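3.2 Household survey

Households in Lurkley and Velton were asked what they kept on display in their main living area and what they kept in reach for small repairs. The survey ran through September and drew 671 responses, of which 212 came from renters. Interviews took 15 minutes on average and were held in the home, with the respondent free to move between rooms.

Framed pictures came up more often than any other displayed item. Renters were less likely to hang them. Many said their lease did not allow nails or hooks, and they placed frames on tables, benches and window ledges instead (Figure 1). Xolalpa found the same habit in her earlier work on share houses, where a frame on a table was often the only personal item in a common room.

Figure 1. Picture frame on a marble-patterned tabletop.

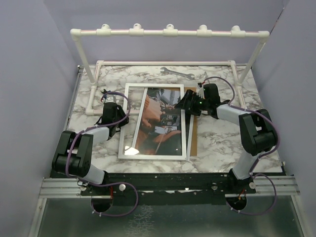
3.3 Tools kept at hand

We use "at hand" in the sense given by Brito: stored in a living area or kitchen, and not in a shed, garage or locked cupboard. Respondents were asked to fetch the tool they had used most recently. For most this was a screwdriver, kept in a kitchen drawer with batteries, tape and spare keys. Hammers were more common among owners.

Brightly coloured handles were mentioned by several respondents, who said they were easier to find in a full drawer. Older respondents in Velton raised this more than others. We did not ask about colour directly, so the point should be treated with some care.

Figure 2. Screwdriver with a yellow plastic handle. 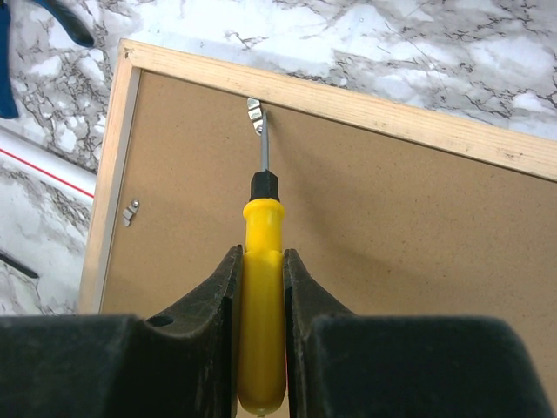
3.4 Limits of the sample

The Lurkley sample leans towards flats near the town centre. We tried to correct for this by adding 30 households from the Mendonça estate, but uptake there was slow and the interviews were shorter. Answers on repairs are also likely to favour recent jobs over seasonal ones such as gutter clearing. Rental status was self-reported and was not checked against lease records.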